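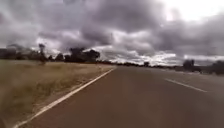 Route inspection at the Turnemville depot used to be a two-person job, one driving and one with a clipboard and a tally counter. Since November the inspection truck has steered itself on the rural sections, and the software grades the markings as it goes. On a stretch like this one, with a solid white edge line on the left, a dashed white line on the right and nothing else on the road, lane keeping is an easy problem. The edge line carries most of the load. It's continuous and bright against dull asphalt, and the detector holds it without much trouble even under heavy cloud. Dry grass next to a pale shoulder strip is the less comfortable part, as the shoulder can be close in brightness to a worn line. Tekus, the lane module, handles this with a width check – anything wider than a painted line gets thrown out.

The numbers for the first season: 3141 kilometers logged in automated mode, 14 takeovers by the person in the driver's seat. Six of those were on one resurfaced section where the old paint had been ground off and the new paint hadn't gone down. The remaining eight were mixed, mostly farm entrances and low sun. I don't consider any of them serious, but I wasn't in the seat for all of them.

What changed for the crew is harder to put in a table. Erdal Bozkurt drove these routes for 18 years. He still sits behind the wheel, hands near it, and by his account a shift is more tiring than before. Driving kept him busy. Watching a system drive gives him very little to do, and he has to be ready the whole time anyway. We cut the monitoring blocks to 50 minutes after he raised it, then swapped seats at each break. That helped some. It also made the day longer, and the schedule hasn't been adjusted to match.

The clipboard seat changed more. Tumaini Mwaipopo used to grade markings by eye and call them out. Now Zivurer produces the grades and she reviews the ones it flags as low confidence, at a desk, usually the morning after. Her agreement with the software is high on edge lines and noticeably worse on center dashes, where motion blur eats the ends of the stripe. She has been writing up the disagreements, and that write-up is now the most useful document we have. It isn't in her job description yet. I've asked for that to be fixed twice.

Pay has stayed the same for both seats. Headcount too, so far, though the Khaemba depot runs the same truck with a single operator and our management has noticed. My position is that the second seat should stay until the takeover log covers a full winter. We have no data on snow-covered edge lines, and the width check does nothing when there's no line to measure.

Open items on my side:

- Shorter exposure setting, to be tested on the center dashes
- Takeover log needs a field for the cause as the driver saw it – currently it only stores the software's version
- Paint crew should get the grades directly instead of by monthly export

The exposure test is first. It needs a firmware update and a free truck, and at the moment I have the firmware.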